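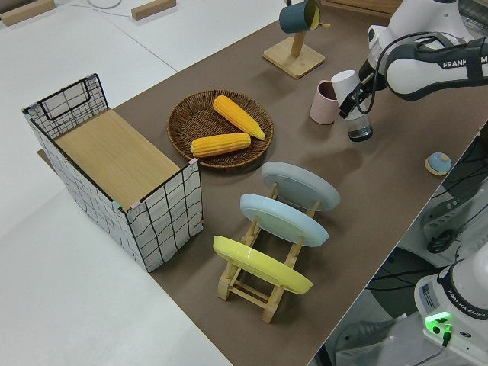 4. What we learned about snails and new tanks

I'll be upfront that I went into this part of the study expecting the snails to be a side note. We had set up 20 small planted tanks at Cumley, all on the same sand, all fed from the same barrel of rainwater mixed with tap, and I only wanted to know how fast the brown film on the glass would clear. Then the ramshorns started laying and I had to rewrite half my notes (and buy another notebook!).

By day 30 we had logged 142 egg clutches. Most sat on the undersides of leaves, a few on the heater guards, and one on the thermometer, which I left alone for as long as I could stand it. The tanks stocked from the Itham pond had more clutches than the ones stocked from the shop in Kumwood, and I still can't say why. Water hardness was close in both sets. My guess is the pond snails were older when they arrived, but we didn't measure shells on the first day and I wish we had.

Figure 1. Table with a basket, two corn cobs on a wicker plate, and a dish rack.

Feeding mattered a lot more than light. Tanks that got blanched zucchini every other day filled up with babies, and tanks left on algae alone stayed pretty much where they began. Aliyu, the tank with the big piece of driftwood (we named them all, sorry), was the odd one out. It got no extra food and still ended up crowded. I suspect the wood was growing something tasty.

At the final count in June we had 2386 snails, and yes, I did go back over the sand with a turkey baster. Losses were low except in two tanks where the pH slid and the shells went chalky. Crushed coral in the filter brought the pH back up within a week, but the pitted shells stayed pitted. Section 5 gets into the plants, which had a rougher time.

Shares: 30 | Comments: 3

snailmom_k: Mine go nuts for zucchini too. Did you peel it first?

bettatank: Would love to see this done with bladder snails, they took over my ten gallon in no time

plantedpat: Was the coral in a bag or loose?

Contact | Copyright Cumley Aquarium Notes | Back to top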